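Who we are > About the shop

About Zatthorpe Fruit & Pantry

I started the shop with 14 crates, a borrowed set of scales and a very optimistic sign.

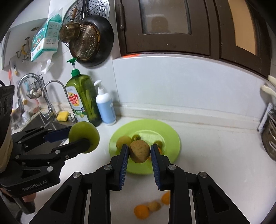
It was only ever meant to be a summer thing, a table outside the old chapel on Barow Lane selling whatever looked nice at market that morning. Then people began asking if we'd be there in the winter too, and I said yes before I'd thought about where the oranges would sleep! (They slept in my hallway. The house smelled wonderful.)

We've been in our proper premises for seven years now, and fruit is still most of what we do. Oranges all year round, green things, brown things, speckled things, and usually something a customer has to ask me how to eat. I love that bit. If you're not sure whether a fruit is ready, ask and I'll give it a gentle squeeze for you – please don't use your thumb, poor things, they bruise and the mark comes up the next day.

Everything gets sorted by hand at the back counter before we open. The good-looking ones go out front, the soft ones go into the 'eat today' bowl at half price, and anything past that ends up as jam in my kitchen. Last year I made 600 jars, mostly marmalade, and I've still got the burn on my wrist from one particularly lively pan.

We also do fruit bowls for offices and village halls. You tell me how many people and whether anyone hates bananas, and I make up a mix, big fruit at the bottom, little ones tucked round the sides. The Kourkoulas bakery next door has had one every week since they opened and they send the plate back with buns on it, so I think I'm winning there.

My advice for home is dull but it works: wash fruit when you're going to eat it, keep it out on a plate where you can see it, and don't pile it too high. Mine never lasts long enough to go off.

We're open from 7 in the morning, and there's parking for two small cars or one van if you breathe in. Deliveries go as far as Clellotitz Farm and the houses behind it. Come and say hello!

Last updated: April

Comments

marrowfat18: Best oranges for miles, and the 'eat today' bowl has kept my two in smoothies all spring.

hillside_jo: Do you still do the lime marmalade? Couldn't see any on the shelf last time.

penny.w: We had a fruit bowl for our hall coffee morning and it was empty by eleven. Will be ordering again, fewer grapes please, they roll.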